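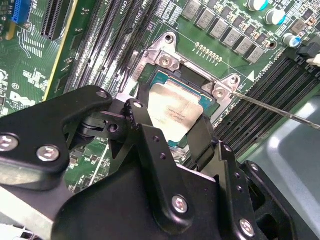 Screw two, or how we tripped the arm nine times on a Dell board

Saturday, August 4, 2018

I have put off writing this up since March, mostly because the fix was so small compared to the time it took to find. The setup, for anyone who hasn't read the earlier posts: we have an arm at the Tutbridge shop that takes CPUs out of retired workstation and server boards. The arm carries a two-finger gripper. A separate driver handles the screws. The controller is a Riveo, the fixture is ours, and the boards come from Stodard by the pallet, mixed models, sorted by nobody in particular.

The sequence on this family of board is simple on paper. The socket bracket is held by screws at its ears. The driver goes to each one in turn, the latch lever is released, the bracket lifts, and the fingers close on the sides of the processor. The gripper stays close over the socket while the driver works, with the fingers on either side of the heat spreader and open. That was my decision. It saves a retract and approach on every screw, and when you are running a full day of boards the retracts add up.

The fault was a protective stop on the arm, always during the second screw. The log gave a force limit violation on the tool flange and nothing else. The arm was supposed to be stationary at the time. It was stationary, as far as the encoders were concerned. Something was pushing on it.

It took 1,120 cycles before I had nine of these stops, and they did not arrive evenly. There were none for two days, then three before lunch. Anybody who has chased an intermittent fault knows what I did next, which was to blame the most recent change. The most recent change was a new driver bit. I put the old one back and had a stop within the hour.

Then I blamed the force threshold. It was set low, at 50 N, and I was tempted to raise it. I am glad I didn't. Roy Bainbridge, who looks after guarding and sign-offs for the line, asked me what I thought the arm was feeling, and I did not have an answer. His position was that a limit that trips for an unknown reason is doing its job, and he would not sign for a higher number until I could tell him the reason. I was annoyed at the time.

What I did wrong for most of a week was look at the arm. I ran the joint torque traces, I re-weighed the gripper, I redid the payload and center of gravity entries. The payload was slightly off. Fixing it did no harm and made no difference.

Gunārs Kalniņš wrote the driver side of the cell, and he was the one who plotted the driver's cross slide against the stops. On a normal second screw, the tip goes down onto the head, seats, and the slide barely moves. On a bad one, the tip touched the edge of the head, didn't seat, and the search routine started. The search is a small spiral. It is meant for the first screw, where there is open board on every side. On the second screw the shaft comes in long and at an angle, and the nearest finger is right there. The outer turns of the spiral walked the shaft into the finger. The arm held position, as told, and the force built until it stopped.

So there were two things stacked up. The missed seating was a vision offset. The bracket's ear is bright stamped metal, and so is the screw head, and with the lights where we had them the locator sometimes picked up the edge of the mounting hole in the ear instead of the screw. The collision was a plain interlock mistake. The driver had a keep-out zone for the gripper in its approach move, but the search was called as a subroutine and ran in local coordinates with the zone check off. Gunārs had turned it off during commissioning, when there was no gripper fitted. I had reviewed that code and passed it.

The part that bothered me was a tenth case we had not counted. It did not trip the stop. The shaft leaned on the finger just under the limit, slipped off, and came down on the board beside the socket. That board went through as a good one. We found the scrape later, on the Ridgeway bench, a short bright line across the solder mask. It was a scrap board and it cost nothing. With the limit raised we would have had more of those and fewer stops, and I would have reported it as an improvement.

Changes made, in the order we made them:

The zone check is on for every driver move, including the search, and can't be switched off from a subroutine.

The search radius is now a setting per screw. On the second one it is less than half the gap to the finger.

If the search fails, the gripper retracts, the locator takes a new picture, and the driver tries once more. A second failure rejects the board to the manual rack.

The side light was moved lower, so the hole reads dark and the screw head reads bright.

The force threshold is where it was.

We then ran 1,000 cycles with no stops on the second screw. There were a few rejects to the manual rack. The ones I checked had damaged heads, so I would call those correct.

I left the gripper parked over the socket. Roy would still like it retracted for every screw, and he has a point, but the cycle time matters to Stodard and the zone check now covers the case we know about. If I see one more unexplained stop there, it gets retracted. The old commissioning branch has been deleted from the controller. I still need to go through the first-screw routine for the same kind of local coordinate call, and that is on the list for next week.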